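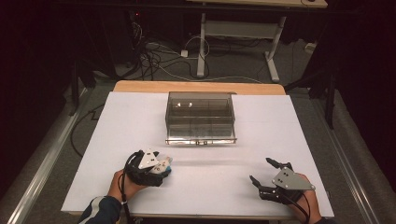
graywasher
Regular member, Workshop and Storage board, Fornbridge Community Help

Test leads have melted into the floor of a plastic organizer

I keep electronics bench accessories in clear divided boxes, mostly the Enance type with the snap lid. In September I opened one that had been on the shelf for nine months and found a pair of Kahraman test leads stuck to the floor of the compartment. When I pulled them free they left a channel in the plastic matching the shape of the cable. The edges of the channel are soft and slightly tacky. The surface of the lead is also damaged where it was in contact, with a glossy streak and some box material attached.

The shelf is indoors, away from the window, and has never been hot enough to soften plastic. Nothing liquid was stored in the box. The compartment next to it held steel screws and is unmarked. A second box of the same type held silicone-insulated leads for longer than that and shows nothing.

I would like to know the following. Is this heat damage or a chemical reaction? Is the residue harmful? Can the leads still be used on mains voltage? And what should I look for on a box so this does not happen again? The bottom of mine has a triangle with a 6 in it.

Posted in: Materials, Storage
Status: answered

mullion_and_sash
Moderator

It is plasticizer migration. Heat speeds it up but is not required.

Flexible PVC is a hard plastic made soft by mixing in an oily liquid, the plasticizer, often a phthalate or a related ester. The liquid is not chemically bound to the PVC. It can move to the surface and from there into anything that will absorb it. Resin code 6 is polystyrene, and polystyrene absorbs many of these liquids readily. As it does so it swells and softens, and under the weight of the cable it deforms. The process is slow and needs direct contact. That accounts for a clean neighboring compartment, and silicone rubber contains no such plasticizer, so your second box is what I would expect.

The same thing happens with vinyl erasers in pen trays, soft fishing lures in hard tackle boxes, and appliance cords wrapped around a polystyrene housing. It is also why a vinyl binder lifts toner from a page.

On your separate points:

Residue. Wash your hands after handling it and keep it away from food. Soap and warm water will take off most of the oily film. Do not use acetone or lacquer thinner on the box. Both dissolve polystyrene and you will lose the compartment floor. Isopropyl alcohol is usually tolerated for a quick wipe, but a molded box has internal stress in it and may craze, so try a corner first.

Leads. PVC that has lost plasticizer becomes stiffer and eventually cracks. Bend the affected length sharply over a finger and look at it under a magnifier. If there is any cracking, any loss of wall thickness, or a stiff spot compared with the rest of the cable, discard them. For mains work I would discard them regardless. The rating on the lead assumes the insulation is as manufactured, and that can no longer be said of yours.

Box material. Look for code 5 (polypropylene) or code 2 (high-density polyethylene). Both are far more resistant to the usual plasticizers. Polypropylene organizers tend to be slightly milky and they flex when squeezed. Polystyrene is glass-clear, rigid, and gives a sharp, almost metallic click when tapped with a fingernail. Polycarbonate and acrylic are also clear and are also affected to varying degrees, so clarity alone does not tell you which one you have. A tint makes no difference either way. Code 7 means "other" and tells you almost nothing.

If you want to keep the existing boxes, put a barrier between the two plastics. A polyethylene zip bag is enough for cables. Paper is not a good barrier — it wicks the liquid and passes it on.

hexkey455
Member

Had this with erasers. Threw the box out. Metal tins since then and no trouble, though the tins rust if you put them on a damp floor.

You can try sanding the channel flat but it gums up the paper.

pell_mell_bench
Regular member

The moderator's answer is correct. Some additions from a stockroom where we had the same problem on a larger scale.

Temperature matters more than people expect. We had identical PVC-jacketed cables in identical polystyrene trays at our Fudadby site, on a top shelf under the lights and on a bottom shelf against an outside wall. The top trays were marked after nearly four months. The bottom ones were still clean when we cleared the shelf.

Pressure matters too. A tightly coiled cable wedged against a divider marks the divider first, and that is easy to overlook when you only check the floor. Dividers are thin, and one of ours snapped at the softened line when the tray was lifted.

There are three groups I would not put in a polystyrene box without a bag: PVC cable and sleeving, vinyl electrical tape, and anything with a soft-touch grip. The last group is the awkward one, as the grip may be a thermoplastic elastomer that carries mineral oil. Screwdriver handles are fine in some brands and bad in others, and the packaging rarely says.

To test an unknown item, lay it on a scrap of the same box, put a weight on top, and leave it somewhere warm such as above a refrigerator. Check it every week or so. Look across the surface at a low angle under a lamp; a dull patch shows well before a dent does.

graywasher
Regular member

Thank you. The leads have a stiff section and have been cut up and discarded. I checked the dividers as suggested and one has a dull line along the lower edge, so that box is now for screws only. The remaining PVC cables are in zip bags until I find a code 5 box with compartments long enough for the probes.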